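News > Operations > Interviews

Subjects | Archive | Events | Contact | Sign in

Picking, packing and the limits of the gripper

Rima Rizk has managed stockroom operations at Janberg for 13 years. In that time she has been offered a great many machines. In this interview, given on Sat 24 May, she discusses which chores on the shop floor may reasonably be handed to a robot arm, and which may not.

Her position is cautious. "We carry 2,737 stock lines, and most of the small ones arrive in a bag," she said. "People who sell equipment like to show me boxes. A box is easy. I ask them to show me a bag."

Plastic packaging, in her view, remains the fairest test of whether a machine is ready for ordinary work. A bag changes shape when it is lifted, its surface shines under the lights, and its contents may settle to one side. A stock clerk takes hold of a corner without thinking about it. A machine with two fingers must pinch the material at one point and let the rest hang.
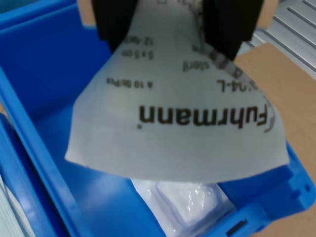 What the arm must do

Lev Yurchenko, who advises Janberg on equipment, agreed that soft goods are difficult but took a more hopeful view. He noted that sorting small items between bins was regarded as unsuitable for automation when he entered the field.

"The arm itself is seldom the problem," Mr. Yurchenko said. "It will go where it is told. The difficulty lies in deciding where to take hold, and in knowing that one item has been picked up and not two."

He recommends that firms begin with a plain layout: open bins in a row, a flat surface in front of them, and a camera mounted close to the fingers. Thin packets lying flat deserve particular attention - they offer the fingers very little to grip.
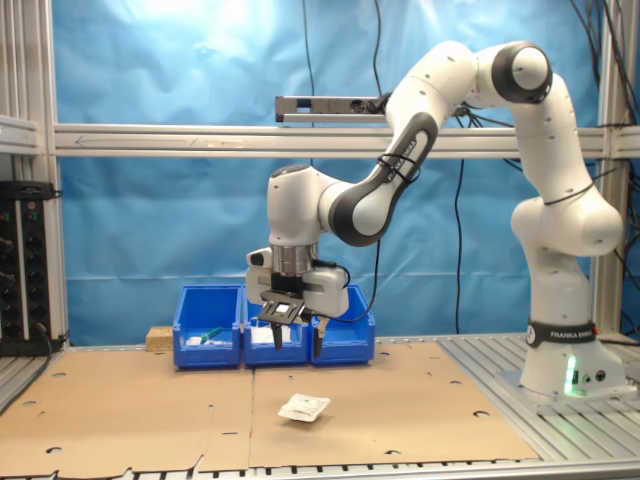 The same layout has the further merit that staff can work at it by hand if the machine is stopped, a point on which both speakers placed some weight. Ms. Rizk said she would not approve any station that could not be returned to manual use within the same shift.

Asked about the home, both were reserved. Mr. Yurchenko believes that putting away groceries or clearing a table will come later than stockroom work, as no two kitchens are arranged alike. Ms. Rizk said she would be content with a machine that could empty a shopping bag without tearing it.

Janberg will review its packing procedures in October. Ms. Rizk expects the review to cover 3 stations, with clerks remaining at each of them.

This website uses cookies to improve your visit. Accept | Manage settings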